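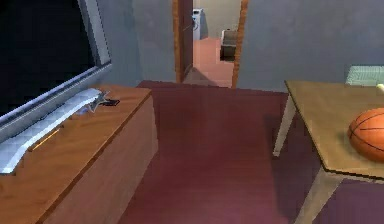

Fig. 1. Dikitz apartment in Kernport, TV room, looking toward the doorway.

Week 7 notes: the stall that didn't trip anything

OK, as promised, today is the Flika run that went bad. I've been threatening you with this one since the start of the term, and I still get a little annoyed when I open the log. Please read these notes before lab, and bring your own watchdog code, even if it's ugly (mine was).

Quick setup for anyone who missed last time. Flika is our mobile arm controller, and everything here ran in the Kernport simulator, in the apartment map we call Dikitz. The job was dull on purpose: go from room to room, find the object on the list, pick it up, bring it back. An episode gets 2,000 control steps and then it's over. The floor changes color from room to room, so you can usually tell from a saved view which side of a doorway you're on. Use that when you do the log exercise! The maroon floor is the TV room and the pinker floor starts past the door.

Doors first

My first guess was a door. It's always my first guess. Door panels stick out into the space you want to drive through, and lever handles stick out even farther, right where an arm likes to be. If your collision model has the panel and forgets the lever, the planner will happily give you a path that clips it. So I went looking for handle contacts, and I'd do the same again tomorrow. There weren't any. That cost me an evening, but it's a fair thing to rule out, and I want to see it ruled out in your write-ups too.

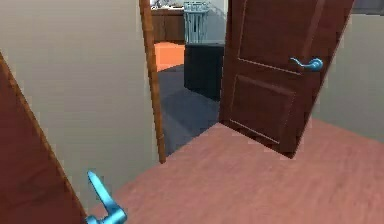
Low things on the floor

Second guess, clutter. Bins are a pain for a planner that builds its map from a camera up high, because once you get close they slide out of the bottom of the view and you're driving on memory. Take the green recycling bin, over by the wall next to the doorway. The gap between it and the end of the sofa is the way through to the washing machine, so a small error in the map matters a lot there. I replayed that stretch with the bin in and the bin out. Same result both times, so write down "clutter, not supported" and move on. (Yes, I wanted it to be the bin.)

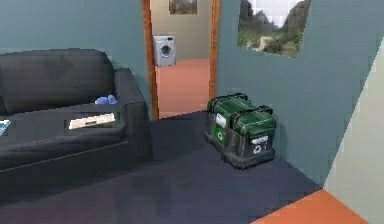 What the log said

At step 112 the contact sensor on the arm went high and stayed high. The base kept getting forward commands for 90 seconds of simulated time after that. Read that again and picture a real arm doing it in the Rawashdeh Hall kitchen with one of you standing there.

We had 3 checks that should have caught it:

1. Camera watchdog. It only looked at timestamps. New images kept arriving on time, so it was perfectly content. It never asked if there was anything useful in them.

2. Progress check. It compared wheel rotation to the plan, and the wheels were turning. They were slipping, but they were turning.

3. Contact stop. Switched off during grasping so the arm could touch things, and the code path that should have switched it back on lived inside "grasp succeeded." The grasp had failed. You see the problem.

The third one is my bug. I wrote it, I reviewed it, I liked it. 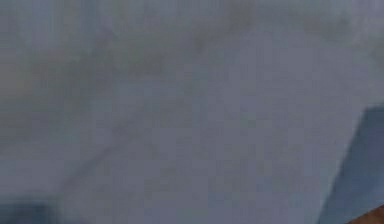

Fig. 4. Camera view from the same run. Nearly all gray, with a dark edge at right that is most likely the gripper.

For lab

Take the view in Fig. 4 and write a check that would reject it. Start with something simple like local contrast, then try it on the other three figures and make sure you don't reject those. Plain walls will give you trouble, so pick your threshold with that in mind.

Then fix the contact stop so it comes back on no matter how the grasp ends, including a timeout. Show me the test that fails on the old code first.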